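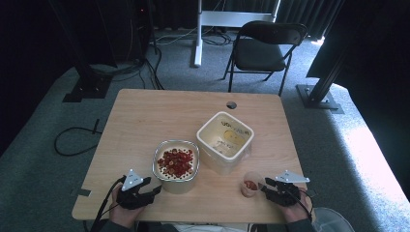

I bought this table from Flotano in March, and I waited some months before writing, so that I can say something useful. The model is called Molter. It is a low-priced table with a light wood top and rounded corners, and I use it for everything small: breakfast, sorting dried fruit and nuts into portions, writing letters.

First the good things. The rounded corners were the reason I chose it. My old table had sharp ones and I had a blue mark on my leg every week. The top is easy to clean. Dried berries are sticky when you press them by accident, and I was afraid of red spots, but a damp cloth takes them away if you do not wait until the next day. The color is light, so I find every small piece that falls beside the cup. On my dark table before, I found them with my sleeve.

There is a small round hole near one edge, I suppose for a cable. I turn this side away from me. Small things can fall through it, and the shop does not sell a cover. I asked them by e-mail and the answer came after 2 days, polite but short.

Size is good for one person working. A glass bowl, a square plastic container and a few cups fit without touching each other, and there is still space to put the arms down.
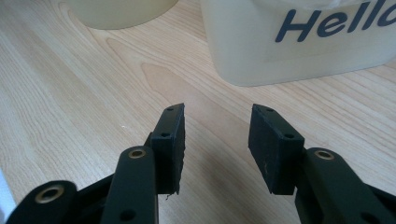 The surface is smooth, so light plastic containers slide a little when I push against them. With a heavy glass bowl I do not have this problem. A thin mat would help -- I only did not want to cover the wood, which I like to look at.

Assembly took me 40 minutes alone. The instructions have only drawings, and in step 2 the drawing shows the screw from the wrong side, so look at it twice before you tighten. After some weeks I had to tighten everything again. On my carpet the table stands well, but I cannot say how it is on a hard floor.

I compared it with a table from Bevan, which was heavier and had a drawer, but the corners were square and the price was much higher. For sorting, small meals and paper work I am satisfied with my choice. Four stars from me -- the missing one is for the hole without cover and the drawing in step 2.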